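Skurport Container Terminal
Yard Equipment Inspection Checklist with Inspector's Comments
Equipment: rubber-tired gantry crane, unit 16
Date of inspection: 26 May 2025
Inspector: Chin-lung Huang, Equipment Safety Section
Type of inspection: semiannual, out of service
Next inspection due: November

Rating key: S = satisfactory. M = monitor, no restriction on use. R = repair required before return to service. N/A = not applicable to this unit.

Section 1. Records

1.1 Operator's daily check sheets complete for the period: M
Comment: Sheets are present for all shifts worked. On several of them the hour meter reading was left blank. Shift supervisors are asked to return incomplete sheets to the operator before the end of the shift.

1.2 Maintenance log up to date in Tumix: S
Comment: Last entry was made at 2154 operating hours and agrees with the meter in the cab.

1.3 Load test certificate valid and displayed: S

1.4 Open items from previous inspection closed: M
Comment: Two of three items are closed. The worn step tread on the cab access ladder remains open and is carried forward to item 2.2.

Section 2. Access and walkways

2.1 Handrails, midrails and toe boards secure: S

2.2 Ladders and steps free from damage: R
Comment: Fourth tread from the top has lost its nonslip surface along the front edge. A replacement tread is held in the yard store under part number 342. To be fitted before the unit is released.

2.3 Self-closing gates operate correctly: S
Comment: Gate at the trolley platform was slow to close. The hinge was greased and the gate closed fully on repeat checks.

2.4 Walkway lighting: S 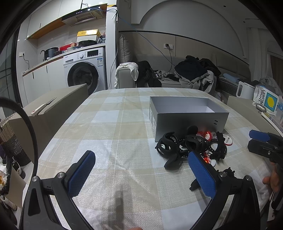
Section 3. Wheels, steering and travel

3.1 Tire condition and pressure: M
Comment: Sidewall cut on the landside rear outer tire. The cut does not reach the cords. Measure again at the next weekly service and record the depth in Tumix.

3.2 Wheel nuts marked and tight: S

3.3 Steering lock pins engage fully: S

3.4 Travel alarm and flashing beacons: R
Comment: Travel alarm is audible on the waterside only. The landside sounder gave no output when tested from the cab or from the ground control panel. Electrical workshop informed.

3.5 Anti-collision sensors stop the unit at the set distance: S
Comment: Tested in both directions against a marked target. The unit stopped short of the line each time.

Section 4. Hoist and spreader

4.1 Wire ropes, visual check over full length: S

4.2 Rope anchor points and wedge sockets: S

4.3 Hoist brake holds rated load: S
Comment: Held for the full test period with no movement at the drum.

4.4 Upper and lower hoist limits: S

4.5 Twistlocks and landing pins: M
Comment: Twistlock at corner three shows light wear on the contact face, within the limit given in the Magsi spreader manual. Crack testing is to be brought forward and carried out with the next 600-hour service.

4.6 Spreader cable and cable basket: S
Comment: The basket had collected rainwater and leaves around the drain. Drain cleared during the inspection. Service crews are reminded that this drain is part of the weekly round.

4.7 Indicator lights for locked, unlocked and landed: S

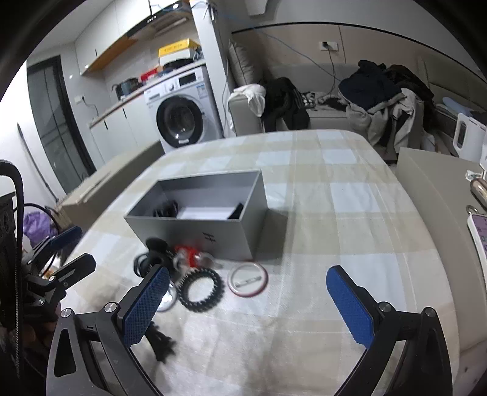

Section 5. Operator's cab

5.1 Emergency stop buttons: S
Comment: All buttons tested one at a time, including those at ground level.

5.2 Seat, belt and armrest controls: S

5.3 Windows clean and undamaged, wipers working: M
Comment: Floor window is scratched in the operator's main line of sight. Vision is acceptable by day. To be viewed again after dark under yard lighting.

5.4 Radio contact with yard control: S

5.5 Fire extinguisher in date and sealed: S

5.6 Escape device present and inspected: S

Section 6. Power unit

6.1 Fuel, oil and coolant leaks: S

6.2 Guards on belts and fans: S

6.3 Battery isolator locks in the off position: S

6.4 Shore power connection: N/A

Section 7. Result

Unit 16 is not released for service. Items 2.2 and 3.4 must be completed and checked by a member of the Equipment Safety Section other than the person who did the work. The lockout tag stays on the battery isolator until both items are signed off.

Items rated M are to be entered in Tumix by the maintenance planner. The contractor, Futitz, is to receive a copy of Sections 3 and 4.

Operators assigned to this unit have been moved to other equipment by yard control and should take their start-of-shift instructions from the duty supervisor.

Signed: Chin-lung Huang
Copies: Terminal Operations, Electrical Workshop, Futitz site office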